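Platasa – shirt folding, two arms, wrist + head views
README, last touched Friday, October 2, 2020

Notes so you can load this without emailing me. Folding policy and data, method is the same as in the Katene draft except where I say so below. Wrist view first, then head.

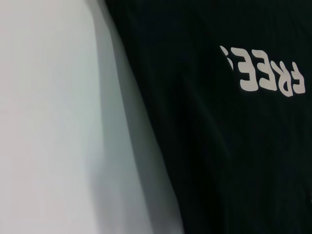
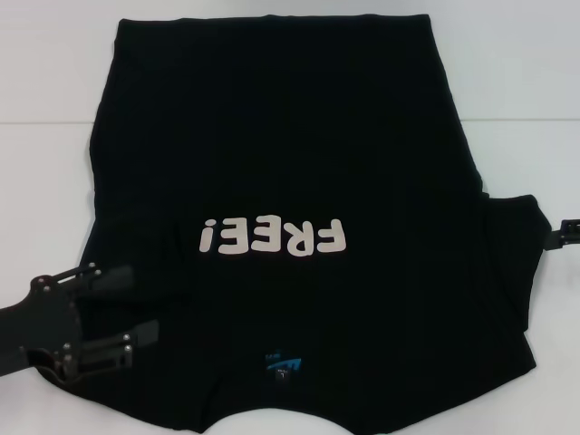
What's in here
1,724 episodes, 105 of them held out for eval. Don't train on the held out ones, Kirsty Cosgrove checks.
Short sleeves only. Long sleeves are in Mulix.

Method, short version
Policy gets head view plus both wrist views and the joint state. Predicts a chunk of 15 actions, we run all of it, then re-plan. Wrist features get gated by a small learned weight – when the cloth fills the view the weight is meant to drop and the head camera takes over. Works most of the time. No depth, no keypoint labels.

Wrist streams are stored raw. Some of the older Wukano clips were flipped on export, so check orientation before you mix the two sets. Printed text on a shirt is the quickest way to check. I lost a day to this.

Results
103 of the 105 held out episodes score a fold under Ashton's rubric when replayed in the offline evaluator. Real robot numbers are lower and not in this release, still arguing over what counts as a regrasp.
Without the gate: worse on dark shirts, no real diffrence on light ones.

Known problems
– head and wrist clocks drift on long episodes, resync script is in tools/
– sleeve grasps labeled late in the early sessions
– black cloth against black fingers confuses the segmentation baseline, dont trust those masks

Questions to Ashton Hinds for hardware, Kirsty for splits. License file still to come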